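Workshop and Benches > Finishes
Thread: Bench top finish, oil again or switch to film?

millrun_52
Original post, January

I have a glued-up light wood top on my main bench, 82 inches long, bought from Jurndale as a seconds item. It cost me $117 with delivery to Ornness. The flaw was a shallow dip at one end that I never could feel by hand. It has had nothing on it except Trosex bench oil, two coats when it was new.

I do small repairs on it, mostly household stuff, plus some glue work and a bit of painting. The oil looks fine but it doesn't stop much. Yellow glue lifts off if I catch it the same day. Stain and grease do not. I am ready to either oil it properly this time or sand it back and put on a wiping poly.

Things I care about: it should not be slick, I should be able to fix one spot without redoing the whole top, and it can't be out of use for more than a weekend. I heat the shop only when I'm in it, so it gets down to the low 50s overnight.

This is how the surface looks in the middle:

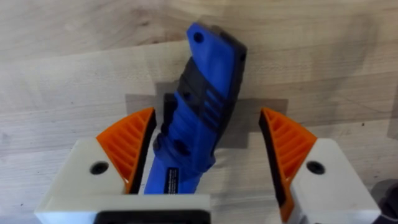 Bench top, with one of the hand tools standing on it.

What would you do?

tallowfork
Reply 1

Oil again. You said you want to fix one spot at a time, and that rules out film for me. With oil you scrape the stain, sand that patch, wipe more oil on, and in a month it blends in. With poly you get a visible ring around every repair.

Two coats was not enough to start with. Use 4, a day apart, and wipe off everything that hasn't soaked in after 20 minutes. The Trosex can says to leave it overnight and I would ignore that. It gets sticky.

hexkey_drawer
Reply 2

I disagree with most of that. I ran an oiled top for years and it got dirty no matter what I did. Metal shavings and black grease went right into the grain. I sanded it, put on three thin coats of satin wiping poly, and now I clean it with a damp rag. There are scratches. I don't care about scratches on a bench.

On being slick, use satin and scuff it with a gray pad after it cures. It grips about like bare wood.

I can see the seams in your photo. If those ever move on you, then yes, film will crack along them. Mine hasn't.

millrun_52
Reply 3

The seams are all tight. I went over the whole top with a straightedge before I posted and found nothing new, only the same dip.

The cold is what worries me about poly. How warm does it have to stay while it dries?

hexkey_drawer
Reply 4

Read the can, but mine said 65 and up. I ran a space heater for two days. If you can't do that, wait for May.

quarter_acre_pam
Reply 5

Has anyone tried leaving it bare? My bench is bare maple and it's older than I am. Paste wax twice a year and a card scraper when it gets ugly. Glue pops off wax better than it does off oil or poly.

Also, please don't spend real money on this. I saw a guy in the other thread price out replacing his whole top at $535 over some paint drips.

tallowfork
Reply 6

Wax is fine until you need to glue or finish something on that bench. It gets on the workpiece and you get fish eyes. I lost a tabletop finish that way.

quarter_acre_pam
Reply 7

Put paper down. I've never had a fish eye in my life.

tallowfork
Reply 8

If you have to put paper down every time, the wax isn't doing much.

quarter_acre_pam
Reply 9

You should have paper down for finishing on any bench. We won't agree on this one.

dowel_and_out
Reply 10

Where do you buy Trosex now? Abubakar Hardware used to have it by the quart and the last time I was in they only had the little bottles.

millrun_52
Reply 11

The one on the Ornness side of the river still has quarts, bottom shelf by the deck stain. The other store told me they would order it but wanted a minimum of a case.

Decision: oil for now, since I can't hold 65 overnight. If I hate it by summer I'll sand it and try the poly. Here's the plan. Tell me if something is out of order.

1. Scrape the glue spots with a card scraper. Go with the grain and stay out of the dip, because I already have less wood there.

2. Sand the whole top at 120 and then 180, not only the stained places. Everything that lives on the bench has to come off first, printed parts included. Here is the surface again, green disc and all.

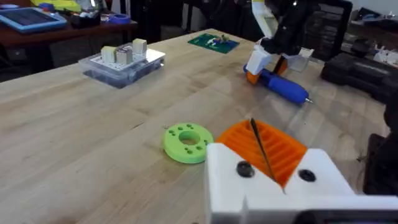
3. Vacuum, then wipe down with mineral spirits. Let it flash off with the door open.

4. First coat, wait 20 minutes, wipe it dry. Next coat the following evening, and so on. Rags go outside flat on the concrete until they're stiff, then in the trash.

5. Do the underside too, at least one coat. I skipped it when the top was new.

hexkey_drawer
Reply 12

Order looks right. I'd stop at 150 instead of 180. The finer you sand, the less it takes in, and you want it to take in as much as it can.

On step 5, I don't think one coat underneath does anything. People say it keeps the top from cupping. A top that thick, bolted down, isn't going to cup from one side of oil.

tallowfork
Reply 13

Agree on 150. Disagree on the underside. It costs you an hour and an ounce or two of oil. Do it.

Since it's cold in there, give the coats two days apart instead of one. I said a day earlier, but I keep my shop at 68. Press a paper towel on it, and if you get any color on the towel, wait.

dowel_and_out
Reply 14

Found the quarts, thanks. The label is different but it's the same smell.

millrun_52
Reply 15

150 it is, and two days between coats. That goes past my weekend, but I can work off the folding table. Scraping is done. The paint came up easier than the glue did, and there's one grease spot near the vise that went deeper than I wanted to chase, so it stays.

quarter_acre_pam
Reply 16

Keep a scrap of the same wood with the same coats on it. Then when you get tired of oil you can try wax on the scrap first.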